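Fludo README 兼データカード

客室リセット作業のシミュレーション記録と、現場メモのまとめ

最初に読んでほしいこと

こんにちは。Fludoのデータ係をしています。もともとは長期滞在の宿Fuentealbaで客室の整えをやっていて、今も週の半分は部屋に入っています。残りの半分で、このフォルダの中身を揃えたり、ファイル名の揺れを直したり、メモの誤字をそのまま残すか直すかで悩んだりしています(結局そのまま残しています。理由は後ろのほうで)。

Fludoは、宿の客室で小物を扱うロボットアームの作業をシミュレーションで動かした記録と、それを見ながら現場の人が書いたメモを、ひとまとめにしたデータです。ロボットの学習だけに使うなら、もっと大きくてきれいなデータがほかにいくらでもあると思います。うちのは小さいです。そのかわり、一つの動作に「これを機械がやったら自分の手順のどこが変わるか」という書き込みがくっついています。そこが欲しい人に使ってもらえたら嬉しいです!

前のREADMEは英語と日本語が段落ごとに混ざっていて、読みにくいと何度も言われたので、5月に全部書き直しました。古い版を手元に置いている人は差し替えてください。

名前の整理

よく混同されるので先に書いておきます。

Fuentealbaは宿です。私の職場。
Gestoは、客室の整えをどこまで機械に任せるかを検討している社内のプロジェクトです。
Fludoは、Gestoの中で溜まった記録を配れる形にしたもの。いま読んでいるのがその説明書です。
Staroは、作業メモを書き込むための画面です。記録を再生しながら横に文字を打てるようになっています。見た目は地味ですが、私はかなり気に入っています。

問い合わせのときに「Gestoのデータ」と書かれると、会議資料のことなのかFludoのことなのか分からなくなるので、できればFludoと書いてください。

中身の数

収録しているエピソードは438本です。1本が、ひとつの作業指示に対する最初から最後までの動きになっています。長さはばらばらで、すぐ終わるものもあれば、アームが小物の上で延々と位置を探しているだけのものもあります。後者も抜いていません。待ち時間が長いと現場の人が何を思うか、というのもこのデータの一部だと考えているからです。

現場メモは約1330件。書いたのは客室担当の12人で、私もそのうちの一人です。一人でたくさん書いた人もいれば、数件でやめた人もいます。やめた理由は聞いていません。書くのが仕事の人たちではないので、そこは無理に揃えないことにしました。

フォルダの構成

episodesの中に、エピソードごとのフォルダがあります。視点ごとの映像、関節の値、グリッパーの開き具合、それから作業指示の文が入っています。
notesの中に、Staroから書き出したメモがあります。エピソード番号と時刻がついているので、映像の該当箇所に戻れます。
layoutsには家具と小物の配置の定義が入っています。
oldは古い書式のものです。新しく使い始める人は開かなくて大丈夫です。私がまだ消す勇気がないだけです。

文字コードはすべてUTF-8に統一しました。メモの中に絵文字が少し混ざっていて、古い表計算ソフトで開くと四角になることがあります。泣き顔の絵文字が四角になると意味がだいぶ変わるので、テキストエディタで開くのをおすすめします。

なぜシミュレーションなのか

これは単純で、営業中の部屋にアームを据えて何百回も動かすわけにいかないからです。お客さまがいて、次の到着があって、シーツを抱えた人が廊下を走っています(走ってはいけないことになっていますが)。あと、部屋のものを落とすのが怖い。花瓶ひとつでも、落とせば誰かが破片を拾って、掃除機をかけて、代わりのものを倉庫から出してくることになります。

それに、映像なら止められるんですよね。実際の作業中に「今のところ、もう一回」とは言えませんが、Staroなら同じ場面を何度でも見返して、休憩室でお茶を飲みながら書けます。メモの質が良くなったのはたぶんこのおかげです。

もちろん、描画された部屋は本物の部屋の代わりにはなりません。匂いもしないし、髪の毛も落ちていません。髪の毛が落ちていない部屋というのは、私たちから見るとものすごく不思議な部屋です。

視点について

視点の名前は、寄り、横、引き、と呼んでいます。ファイル名では near、side、wide です。次の3枚は同じ配置から取り出したもので、どれにも淡い色の木の面に置かれた青いカードが入っています。

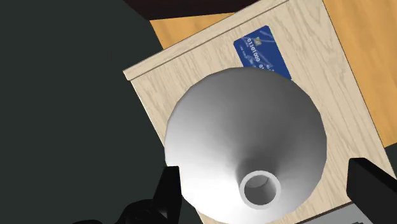
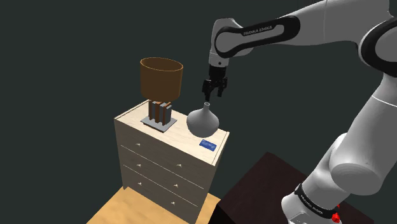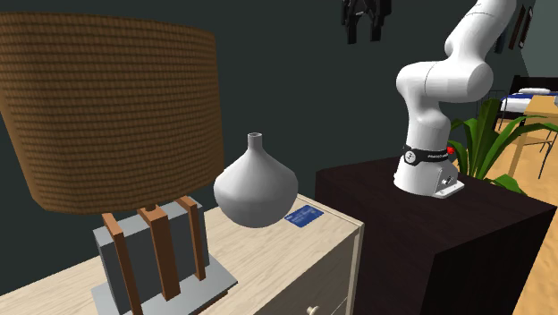
Gestoの話し合いでいちばん長引いたのは、忘れ物の確認を誰の仕事にするかでした。客室担当にとって、家具の上を拭くのと、そこにお客さまのものが残っていないか見るのは、ひと続きの動作です。拭きながら見て、見ながら拭いている。ところが機械に小物の扱いを任せる計画では、この二つが別々の工程として表に並びました。表を見たとき、私はちょっとむっとしました。だって、手は一つなので。それで、みんなでこの配置の記録を見ながら書いてもらったのですが、3枚のうち1枚目では青いカードの白い数字が「01101000」と読めるのに、2枚目と3枚目では模様も文字もつぶれて読めません。置いてあることは分かる、でもどういうカードなのかは寄らないと分からない。この差がメモの中で大きな話題になりました。引きの映像だけで「忘れ物なし」と判定する仕組みにしたら、最終確認の責任は結局、部屋を閉める人に戻ってきます。だったら最初から、確認の時間を人の予定表にちゃんと残してほしい、というのが担当側の意見でした。

この議論に関係するメモには lost_item というタグをつけてあります。最初に読むならここからが面白いと思います。

もう一つ、視点まわりの注意です。寄りの視点は物の見え方が極端になります。手前のものがどんと大きく入って、うしろのものが隠れます。横や引きで見慣れた配置でも、寄りだけ見せると何だか分からないと言う人が多いです。ラベルづけをするときは、必ず複数の視点を並べてください。私は一度、寄りだけで作業して、あとで全部やり直しました。二度とやりたくないです。

作業指示の書き方

指示の文は、客室担当がふだん口にする言い方に寄せました。「これ、真ん中に寄せて」「上を空けて」「カードはさわらないで」みたいな感じです。最初は開発側が「対象物を目標位置へ移動」という文を用意してくれていたのですが、現場でそんな言い方をする人はいないので差し替えました。

困ったのは「いつもの場所」です。私たちは本当によく使います。部屋の型が5種類あって、それぞれに「いつもの」があって、しかも先輩によって少し違う。最終的には layouts の中に基準の位置を書いて、そこを指すことにしました。ただ、この作業をした結果、人のほうの手順まで揃ってしまったんです。以前は、この人が整えた部屋だなと分かる置き方の癖がありました。今はだいぶ薄くなっています。引き継ぎは楽になりました。新しく入った人も覚えやすいと言っています。でも、癖がなくなって寂しいと書いたメモもあって、私はそのメモが好きです。タグは habit です。

メモのタグ一覧

lost_item 忘れ物の確認に関するもの
habit 人ごとのやり方や癖に関するもの
wait 待ち時間、手が空くこと、逆に急かされること
body 腰、膝、手首など体の負担に関するもの
guest お客さまがどう感じるかの想像
skill 覚えなくてよくなりそうなこと、新しく覚えること
other どこにも入らないもの

一つのメモに複数つくことがあります。other が多いのは私の整理が追いついていないせいなので、ここを分析して「その他の懸念が多い」という結論を出すのはやめてください。前に一度やられました。

変わったこと、まだ変わっていないこと

データカードにこういう欄を作るのは変かもしれませんが、よく聞かれるので書いておきます。

今のところ、Fuentealbaの客室でアームは動いていません。動いているのは検討だけです。それでも職場はけっこう変わりました。まず、手順を言葉にする時間が勤務の中にできました。これまでは見て覚えるもので、教えるほうも体で教えていたので、「なぜ花瓶を先に動かすのか」と聞かれると詰まる人が多かったです。私も詰まりました。埃が下に落ちるから上から、という答えが出てくるまでに三日くらいかかりました。

次に、体の話が会議に出るようになりました。body のタグがついたメモを読んでもらうと分かりますが、機械に任せたい作業として現場から挙がるのは、小物の配置なんかよりマットレスの持ち上げと浴槽の洗いです。正直に書くと、Fludoが扱っている作業は、担当者がいちばん代わってほしい作業とはずれています。アームにやらせやすい作業から始まったので、そうなりました。このずれはGestoにも伝えてあって、次の計画では body の内容を先に見てから対象を決めることになっています。

それから wait のタグ。アームが動いている間、人は同じ部屋で別の作業をするのか、外に出るのか。これがまだ決まっていません。「隣で動かれると、終わるまで目が離せない」と書いた人がいて、これはよく分かります。任せたはずなのに見張り役が増えるなら、人の時間は空きません。勤務表を作る人にはぜひここを読んでほしいです。

人数を減らす話なのか、という質問もよく来ます。私が答えられる立場ではないのですが、メモを集める前に、書いた内容を個人の評価や人員の判断に使わないという取り決めを交わしました。取り決めの文は notes の先頭に入れてあります。Fludoを使う人にも、同じことを守ってもらいます。

個人情報とメモの扱い

書いた人の名前は入っていません。番号も、もとの名簿とつながらないものに振り直しました。文体で誰か分かってしまいそうなメモは、本人に見せて、残すかどうか決めてもらっています。消してほしいと言われたものは消しました。

誤字をそのまま残しているのは、前に私が直したら「そういう意味で書いたんじゃない」と叱られたことがあったからです。「おもい」が「重い」なのか「思い」なのか、私が勝手に決めていいものではありませんでした。読みにくいところはありますが、どうかそのまま使ってください。

お客さまの情報は含まれていません。家具も小物も描画されたもので、特定の客室を写したものではないです。

向いている使い方

手順の分け方と人の感じ方を合わせて調べたい人には向いています。どの視点から何が読み取れるかを比べるのにも使えます。介護施設の方から、居室の整えの研修に使ったという連絡をもらったときは、すごく嬉しかったです。動きの部分は見せずに、メモだけを配って話し合いをしたそうです。そういう使い方、大歓迎です。

向いていない使い方

作業の速さを人と比べる用途には使わないでください。シミュレーションの時間は、現場の時間と対応していません。

客室担当の一般的な意見として引用するのも避けてください。ひとつの宿の、限られた人数の声です。別の宿なら全然違うことを言うと思います。

実機の安全確認の代わりにもなりません。ここははっきり書いておきます。

分かっている不具合

一部のエピソードで、横の視点だけ開始が少し遅れています。時刻で合わせれば揃います。
layouts の古い定義で、引き出しの数え方が上からのものと下からのものが混ざっていました。今は上からに統一しましたが、old の中は直していません。
グリッパーの開き具合が最初の数コマだけ空欄のものがあります。補完せず空欄のままにしてあります。
作業指示の中に方言が残っています。不具合ではないのですが、翻訳にかけると変になるのでここに書きます。

更新と連絡

メモの追加は少しずつ続けています。次は夜の時間帯の担当者に書いてもらう予定です。昼と夜では部屋の見え方も疲れ方も違うので、wait と body がかなり増えるんじゃないかと思っています。

間違いを見つけたら、エピソード番号と視点の名前を添えてGestoの窓口まで送ってください。返事は私が書いています。部屋に入っている日は夕方以降になります。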